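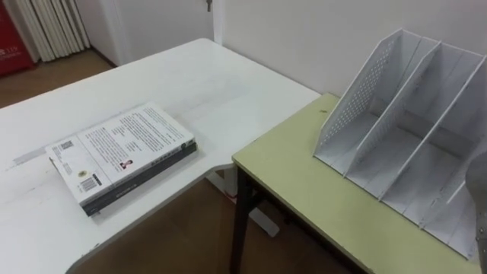
Cliduvik Stepped Desktop File Organizer

Item no. 3872
Sold by Jundetti Office and School Supply

The Cliduvik is an open organizer for books, folders and papers that need to stay on the desk. It has three slots, and the dividers step up in height from front to back, so whatever is in the rear slot can still be seen over whatever is in front. The divider panels are perforated and lean back at a slant. A flat tray forms the base and sits directly on the tabletop.

It comes fully assembled. There is nothing to bolt together and no tools are needed. Take it out of the carton, peel off the film, and put it where you want it.

At a glance

Type: desktop file organizer, open top
Slots: 3
Dividers: stepped, slanted, perforated
Material: powder-coated steel
Base: flat tray
Weight: 70 ounces
Finish: light (see Color below)
Assembly: none
Carton quantity: 13
Sold singly: yes

What it holds

Thin folders, notebooks, workbooks and ordinary paperbacks all fit. Thick hardcovers will go in as long as you give each one a slot to itself. With a very heavy book, use the rear slot, where the divider is tallest and gives the most support.

Loose sheets are the one thing it does not do well. A single page standing on its own will bow and slide down behind whatever is next to it. Put loose sheets in a folder first, or lay them in a letter tray. We stock the Gonia letter tray for this, and it is low enough to sit next to the organizer on most desks.

Ring binders with wide spines are not a good match either. They go in at an angle and crowd the next slot. If most of what you keep is in binders, look at the Gonia shelf riser.

Where to put it

Any flat, level surface will do. A lot of customers keep the organizer on a side table next to the main desk, so the desk itself stays clear for reading and writing. This works well when the side table is a little lower than the desk, since the tops of the folders end up near hand height when you are sitting down.

Set it back toward the wall and leave some open table in front of it. You need that room to tip a book forward as it comes out. If the organizer sits right on the front edge of a small table, a full load can feel front-heavy when you pull something from the first slot.

The base has four clear pads on the underside. They keep the steel off the table surface and stop it from creeping when you push a folder in. They hold on laminate, painted wood and varnished wood. On glass they grip less well.

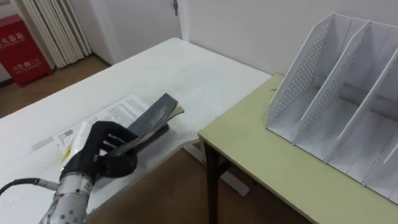 Loading it

Start with the back slot and work forward. The tallest and heaviest things go in back, and the things you reach for every day go in front. Stand books with the spine up or facing you, whichever you find easier to read.

If you are clearing a desk that has been piled up for a while, take the books off first and then deal with the paper underneath. Receipts, inserts and printed forms tend to end up under books, and it is easy to scoop them up and file them by accident. Check the underside of each book before it goes in.

Do not pack a slot so tightly that you have to force the last folder. The dividers are steel, but they are fixed at the bottom only, and a wedged slot will push the panel out of line over time. A slot is full when you can still move the contents with one finger.

Color

The finish is a very light gray. Under bright overhead lighting and in daylight many people would call it white, and next to a white desk it can go either way. If you are trying to match other pieces exactly, order one and look at it in the room before you order the rest. Unused organizers can be returned within the usual period in the original carton.

The same organizer was sold in black until last September. Black is discontinued and we have no stock left.
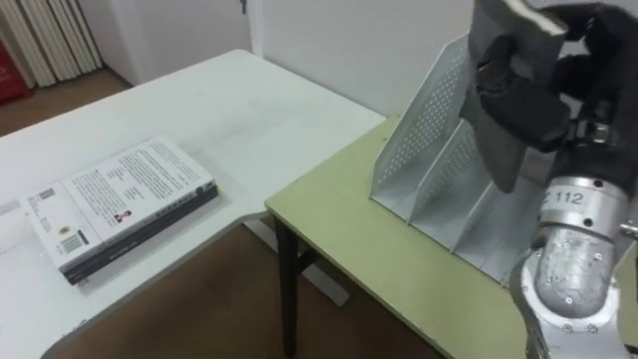 Can the dividers be moved to make a wider slot?

The dividers are welded to the base tray and stay where they are. For thicker books and binders we suggest the Gonia shelf riser, which has no dividers.

Cleaning

Wipe with a damp cloth and dry it right away. For dust in the perforations, a soft paintbrush or the brush end of a vacuum works best. Paper towels shred in the holes and leave lint. Do not use scouring powder or anything with bleach in it - both will dull the coating.

If the coating gets chipped, touch it up before rust starts. We sell a small touch-up bottle for the light finish, listed under Parts. 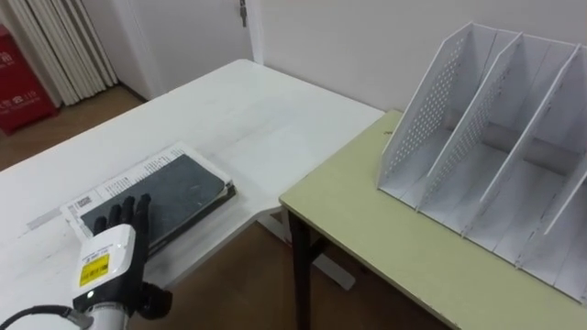
Books with hard covers should be lowered in and not dropped. The coating will take ordinary knocks, but the corner of a heavy hardcover dropped from any height can chip the tray, and the book will not come out of it any better.

Customer comments

"Bought two for the front office at El Khatib Tutoring. One is for workbooks going out and one is for workbooks coming back. Sturdier than the plastic ones we had. I wish there were a fourth slot." - Alistair Buchanan

"Fine for what it is. The pads came in a bag and had to be stuck on, which took a minute." - verified buyer

Note on the second comment: early cartons did ship with the pads loose. Current stock has them attached. If yours are missing, write to us with your order number and we will mail a set.

Ordering

Single units ship in two business days. Full cartons of 13 ship by ground freight and take longer, usually a week. We have over 1,583 units in the warehouse as of the last stock check, so most orders can be filled at once. Schools and offices can order on a purchase order.

Related items

Gonia letter tray
Gonia shelf riser
Cliduvik touch-up bottle, light finish
Cliduvik replacement pads, set of four

Page updated June 5, 2020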